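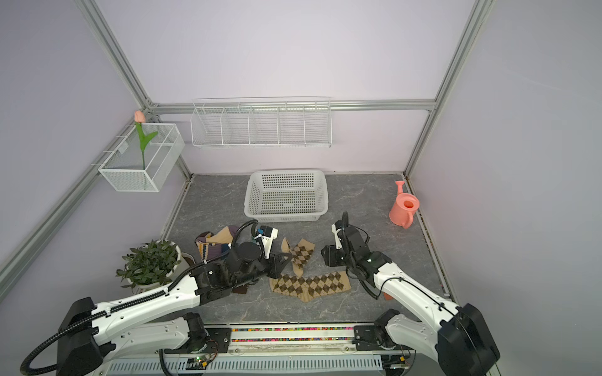 阳台角落的地上：菱格袜、空篮子、浇水壶和那盆小叶子的绿植。

六月的天气说变就变，早上出太阳，中午就闷得人发昏。趁上午光线好，我把全家的袜子倒在阳台地上理了一遍。上一次这么彻底地理袜子，还是搬来这里之前。

我们家袜子多，主要怪我。我在网上买袜子有个毛病，看中一个花色就买好几双，想着以后丢了一只还能凑。那种浅棕底的菱形格就是这么来的，牌子叫Clenley，一包5双，当时一口气买了两包。穿了两年，有的洗薄了，有的颜色变浅，看上去都是一样的袜子，拿到手里才知道不是一对。

彩色条纹的那种是Mwanaisha Kombo送的。她是我以前的同事，后来搬到外地，每年寄一个小包裹过来，里面有茶，有时候有袜子。紫色、藏青、橙色排在一起，我本来觉得太花，穿过一个冬天以后倒成了最常穿的。

先说地方。这个阳台不大，墙刷的是很淡的紫色，刷的时候家里人有意见，说像幼儿园。地面是灰色大理石纹，好处是耐脏，坏处是掉了深色的小东西不好找。后墙上装了一排白色铁丝架，分成五格，目前都空着。原来的打算是一格放一个人的袜子，后来发现铁丝的缝隙有点大，薄袜子的袜口会往下垂，看着乱。我现在想改成放卷好的毛巾，袜子还是进抽屉。

左边墙上挂了一个白色的网篮，用钩子挂住，里面插了一支假郁金香，粉桃色的花苞，带一片绿叶子。花是在Koech买的，那家店卖五金也卖杂货，我去买挂钩，顺手拿了一支。网篮原先想用来放夹子，花插进去以后就没再动过。

地上那盆绿植叫不出名字，叶子小，椭圆的，长得很密。我查过一次，看了几张图都像，就不查了。三四天浇一次水，用的是那把珊瑚粉的浇水壶。壶嘴长，伸到叶子底下去浇不会洒得到处都是，但是壶小，一壶下去只够它自己喝。

下面说怎么理。我试过几种办法，现在固定用这一种。

第一步，全部倒出来，不要一边收一边配。以前我坐在床边，从洗衣篮里一只一只往外掏，掏到一只就翻篮子找另一只，找得心烦。现在篮子先清空，放在靠墙的地方，等配好了再往回放。

第二步，按花色粗分。菱格的放一边，条纹的和拼色的放另一边。这一步不管尺寸，也不管新旧，只看颜色，很快。

第三步，把同一类的摊平。菱格袜一定要摊平，揉成一团的时候全都一个样。

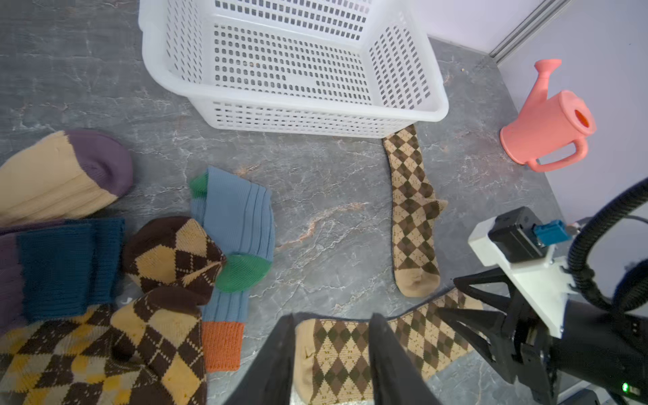 摊平以后看三个地方：袜头、袜跟、菱格的颜色。我手上的菱格袜至少有两种底色，一种偏浅，袜头是素的浅棕色，另一种是深棕配芥末黄，格子也大一些。以前我经常把它们配错，穿到脚上坐下来翘起腿才看见一深一浅。Kipchumba Kariuki来吃饭那次就被他看见了，他没说话，只是看了两眼，后来隔了一个月才在电话里提起来。

拼色的反而最好配。浅蓝的身子，绿色的袜头和袜跟，橙色的袜口，这种颜色混在哪里都一眼能认出来。厚的那种奶油色、紫袜头的也好认，摸都摸得出来。所以我现在的看法是，要么全家买同一款黑袜子，永远不用配，要么就买颜色差得远的，最麻烦的是差不多又不一样的那些，偏偏我买得最多。

第四步，配好的叠起来。我不把袜口翻过来包成球，那样袜口容易松。两只对齐，从袜头往上折两折，平着放。厚袜子折一折就够了，折多了会弹开。

第五步是落单的。落单的袜子我以前会留很久，放在一个饼干盒里，等另一只出现。去年清那个盒子，里面有的袜子已经想不起另一只长什么样。现在给它们一个月，过了一个月还是一只，就拿去擦窗户的滑轨，套在手上擦很方便，擦完扔掉。

再讲讲那个白色的塑料篮。长方形，圆角，四周都是小方孔，是Cemby的，用了三年多。我前后换过几个篮子，布的容易塌，藤编的会勾袜子，尤其勾薄的棉袜，一勾就是一个线头。塑料的不好看，胜在好洗，冲一下晾着就行。之前还看过Brulmont一个带盖的，盖子掀开以后没有地方放，在店里比划了一下就放回去了。

洗袜子我没有什么讲究，翻面，冷水，和深色衣服一起。菱格的那几双刚买回来的时候掉过一点颜色，头两次单独洗，后来就没事了。晾的时候夹袜头，不夹袜口。家里人嫌麻烦，他们晾的都是随手一夹，我看见了再去重新夹过。

抽屉这边我打算加几块隔板，尺寸量了，还没买。绿植也该换个大一点的盆，下次去Koech的时候一起看看。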